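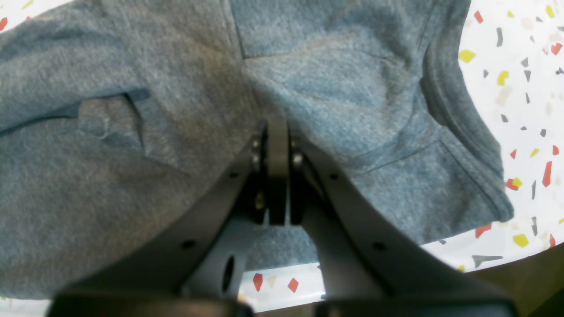
Gray knit, wrist view.

I've had the Larel two-arm kit going in our shared workshop since March, mostly on laundry, and I'm still pretty fond of it! The build took me 19 evenings, and four of those went to cables (label both ends, please). At $900 without the computer it's a lot for a hobby, but the arms feel solid and the joints hold their position nicely.

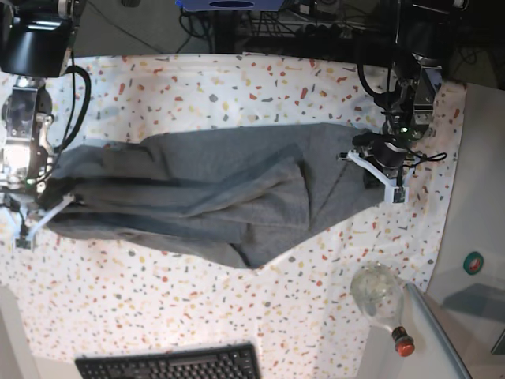

Both arms on the gray garment.

Soft, heavy knits are where it struggles. My folding routine gets a good result on around 43 percent of tries – thin T-shirts do much better. The Jarkum forum has grip settings that helped me more than the manual did.

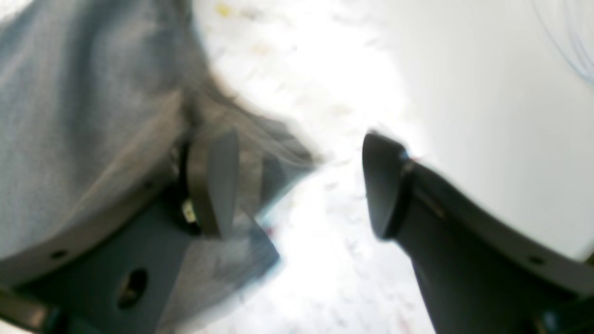
Posted by testmont_bench | December 20, 2024

The fingers are my favorite part, easy to swap and cheap to replace. I'd give the kit 4 out of 5 and buy it again.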